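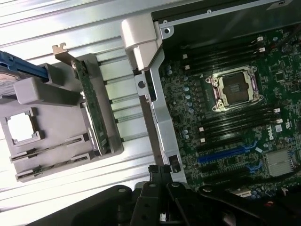

Old workstations as a home file server, worth it or not?
Forum: Home Networking > Storage

plindby_mark2
Posted 2002-12-18
The insurance office in Ambridge where my wife works is clearing out its old Dells and I can have one for nothing. I want to put all our scanned family papers and music in one place so the three of us can get at it. The other choice is a Risteo storage box, which is 360 dollars with no drives. Is the free one a bad idea?

tallgrass
Free is fine. I have run a secondhand tower in the basement since July and it has been down once, when I kicked the cord out. Put in new drives. Don't trust whatever comes with it.

ohmwrecker
Free to get, not free to run. I pay the electric bill here and I notice a workstation left on all day. The Risteo also fits on a shelf. Mine sits next to the phone.

tallgrass
How much do you notice? I went from one bill to the next and couldn't find it.

ohmwrecker
9 dollars a month on mine, but that was with four drives and an old monitor I kept forgetting to turn off.

tallgrass
So some of that is the monitor.

dustfilter
Ask if the processor is still in it before you drive over. Offices pull those and the memory first. A used chip from Vrettos plus shipping can eat up what you saved.

plindby_mark2
Didn't think of that. She will ask tomorrow. They have a few so maybe I can pick.

kessel_lane
I disagree with both sides. Spend the money on backups. I lost 790 photos from a server I was very proud of. One copy is one copy, it doesn't matter what box it's in.

ohmwrecker
Nobody said no backups.

kessel_lane
Nobody said backups either until I did.

dustfilter
He's right though. Second drive, kept at a relative's house, swapped every month or two.

plindby_mark2
OK. Leaning toward the free one with two new drives, and the second one goes to my brother. Does it matter if they are the same make?

tallgrass
Different makes if you can. Same size or close to it.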